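2025-08-21
Posted by Zlatko Petek

Well, summer robot club has got properly going and I can't stop talking about it, so you're all getting a post. Dundgate gave us the long room again, and this time we can leave everything set up between sessions, cables and all. If you ever had to pack away at the end of last year's meetings you'll know what a gift that is!

We have 13 members signed up at the moment. Most had never touched an arm before July. Kyu-ri Hong runs the cooking project, and it has swallowed the whole club – the line-following cars haven't been out of their box for weeks. Toy veg goes in the pot, lid goes on, and no hands allowed. It sounds like a game for toddlers until you try it. One arm looks after the lid and another does the food, and they have to keep out of each other's way over a pot that isn't very big.
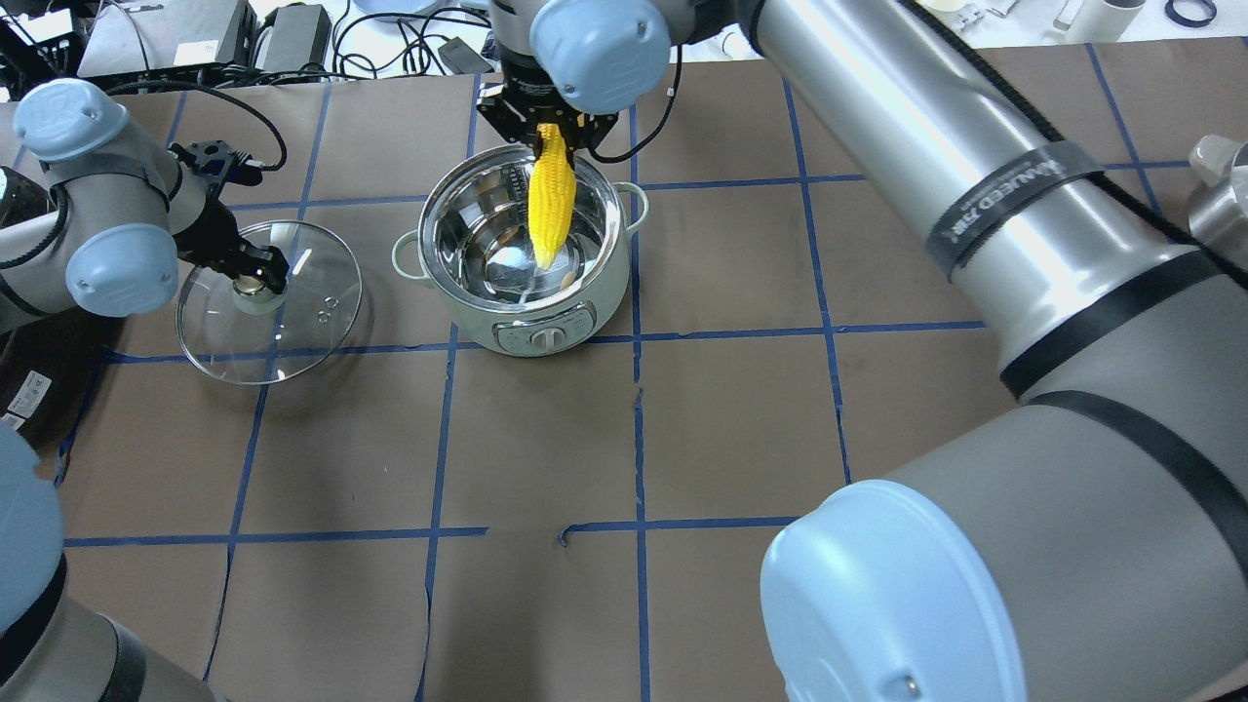 The tape grid was Kyu-ri's idea and I was a bit sniffy about it, I admit. Now I'd defend it to anyone. We call out squares like a game of battleships, and when a run goes wrong we can put everything back where it was and have another go. The paper is getting tatty along the tape and will want replacing before September.

The corn has become the club favourite. It's long, so you've got to bring it in upright, and if you grab it too near the middle the bottom end catches the rim. Our best evening so far was 20 tries with seven clean ones, and the cheer for the seventh must have carried to the car park. The lid is harder than it looks too. That knob is small and slippery and the grippers love to let it swing.

Next up is the Galtuvthorpe meet, where we get one table and a very short slot. The team from Eruseo are going as well and they're good, so we need to be quicker. I've been through our log, all 1320 lines of it, and most of our time goes on lining up before the grab – so that's what we're practising.

If you fancy joining, come along and have a drive. You don't need to know any code!

Contact | © Zlatko Petek | Back to top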